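Workshop notebook – gripper bench, Sirarbridge
August 7, 2024
Iestyn Lloyd

Fault: left finger creeping outwards under grip, eventually letting go altogether. Dropped the test piece twice this morning and once on my foot, which fortunately is where the test pieces do least damage.

Writing this up at length as I spent most of the day being wrong, and I would like the next person to be wrong for less time.

Background for anyone reading who has been on leave. The hand-held gripper is the one we use for recording grasps, so that the Jostilby arm can be taught to copy them later. You squeeze the trigger, the two fingers close, the width sensor writes down how far apart they are, and everyone downstream believes the number. The number is the whole point of the thing. If the fingers are somewhere other than where the sensor says, we are carefully recording fiction.

What was reported: Rees noticed it first, in the replay. The arm was closing on the foam pieces and stopping short, with visible daylight on one side, then lifting its empty hand with great ceremony and placing nothing in the rack. Recorded width at grasp looked sensible. Recorded width matched the trigger. The arm did exactly what it had been told. I mention this because the first entry in the fault log says "arm misbehaving", and I would like to apologise to the arm.

First theory (mine, wrong): the foam. Soft stuff, squashes differently each time, bound to give a bit of scatter. I got out the stiffest piece we had and did a run of grasps by hand. Scatter still there. Worse, if anything. Foam acquitted.

Second theory (also mine, also wrong): the width sensor had drifted. Checked against the slip gauges at fully open and fully closed, and it read correctly at both ends. I took this as proof that I was misreading something, had a cup of tea and checked it again. Still correct. The trouble with checking at the two ends is that at the two ends the fingers are up against their stops and can't go anywhere even if they want to. I wrote "sensor fine" and underlined it, and lost the rest of the morning looking at cables.

The cables, for the record, are fine. I have reseated every connector on that gripper and it is no better for the experience.

What it was in the end: the left finger mount. The finger bolts to the carriage through a threaded insert set into the printed plastic, and that insert was turning. With the fingers open and nothing between them it all felt solid. Put a load on the finger and the insert rocked, the bolt went with it, and the finger tip moved outwards while the carriage stayed put. The sensor sits on the carriage. So the sensor was telling the truth about the carriage, and the finger was off having its own afternoon.

Found it by accident. I was holding the left finger with one hand to stop the gripper sliding off the bench, and felt it click. Did it again to be sure. Then did it several more times, as it was the most satisfying thing that had happened all day.

Movement at the tip with a firm squeeze: 3 mm. With the carriage locked, on the gauge, repeated until I was bored with it. The right finger under the same squeeze shows nothing I can measure. Three millimetres is a lot when the object is foam, which forgives you during the recording and then refuses to forgive the arm.
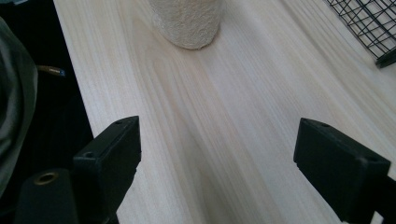
Repair. Took the left finger off, drew the insert out with the iron and had a look at the hole. The plastic had been polished smooth on one side. My guess is that it went in a bit cold when the mount was made, so the knurling never bit properly, and it has been working itself loose ever since. It is a guess. I cannot rule out somebody having overtightened the bolt, and the somebody most likely to have done that has handwriting very like mine.

Rather than glue the old one back in, I printed a fresh mount and put a longer insert in it, slowly, with the iron properly hot and a flat plate on top to keep it square. Left it alone until it was stone cold. This last step is the hard one. I went and swept the far end of the workshop to keep my hands off it.

Refitted the finger with thread lock and a torque driver, the small one from the Stisik drawer, which has a label saying DO NOT BORROW in two different colours. I borrowed it. It is back.

After the repair: same test, carriage locked, firm squeeze on the left finger. No movement on the gauge. Opened and closed it 600 times on the cycling jig over lunch and into the afternoon, with a foam piece in the jaws, then measured again. Still none. I don't claim that 600 cycles proves anything about December, but it is rather more than the old mount was ever asked to show before it was put into service.

Then a set of fresh grasps by hand, and replay on the arm. Nine tries, nine pieces picked up and put down where they were meant to go. On the last one Rees clapped, which I think was sarcasm, though it is hard to tell with Rees.

Now the bit that matters more than the repair, and which I have been putting off writing.

Recordings. Anything taken on this gripper with the old mount has to be treated as suspect. We don't know when the insert started to move. The replays were still good after the last service, so I would like to believe everything up to then is sound, but "I would like to believe" is how I got through the morning. I have marked the lot as held. Nothing has been deleted. Please don't delete anything either, however tidy it would look.

We may be able to rescue some of them. If the movement depends only on how hard the finger is being pushed, a correction might be worked out for the stiff objects. For the soft ones I doubt it. The old mount is in a bag in the top drawer with its insert beside it, labelled, so that anyone who wants to try has the guilty parties to hand. Please do not fit it to anything. I have drawn a cross on it in marker, and if that is not enough I will drill a hole through it.

Safety. Small, but it goes in. When the arm failed to pick up a piece this morning I reached across to move the foam into place while it was paused. Paused is still powered, and a paused arm can be un-paused by a person at the other end of the room who is looking at a screen and not at me. It wasn't, and nothing happened. I have told people off for exactly this, at some length, with a diagram. The diagram is still on the wall beside the arm and I was standing directly in front of it.

So: hand in the cell means stop button in, every time, me included. I have moved the button box to the near side of the bench where it can be reached without leaning over the rails. The lead is only just long enough. A longer one is on order, and until it arrives kindly don't tug.

Changes to the check sheet, starting tomorrow:

Load test on each finger before a recording session. Lock the carriage, push the finger outwards at the tip, read the gauge. If it moves at all, stop and come and find me. It takes less time than filling in the box that says you did it.

Width check in the middle of the travel as well as at the ends, with a gauge block actually gripped between the fingers. This would have caught it on day one. The old sheet asks only for fully open and fully closed. The old sheet was written by me.

Bolt marks. I have put a line of paint across the bolt head and the finger on both sides. If the line is broken, something has turned. Be aware that if the insert goes round with the bolt and the paint line only crosses from bolt to finger, you may see very little, so the paint doesn't get you out of the load test. I thought of that while the paint was drying.

Left to do:

Second gripper, the one in the case. Its mounts came off the same printer in the same week. I have load tested it and both fingers are steady, but I don't trust the family. Plan is to reprint both mounts with the longer insert when the machine is free. Until then it can be used for practice and for visitors, and nothing from it goes into the main set.

Drawing for the mount needs changing to show the longer insert. At present the change exists in my head and on the back of a delivery note, and the delivery note is the more reliable of the two. It is pinned above the printer.

Rees wants to put a second sensor out on the fingers themselves, so that we measure the thing we care about instead of its neighbour. I said it would be fiddly and mean more cable. Rees pointed out that I had just spent a morning reseating cable for no reason and seemed to enjoy it. Fair. We'll try a rough version on the practice gripper and see whether it survives being put down on a bench by ordinary people.

Fault log entry amended from "arm misbehaving" to "left finger mount, insert loose in plastic". Closed the repair, left the recordings line open.

Spare inserts: down to the last 2 of the long ones. More ordered. If you need one for something else, you don't.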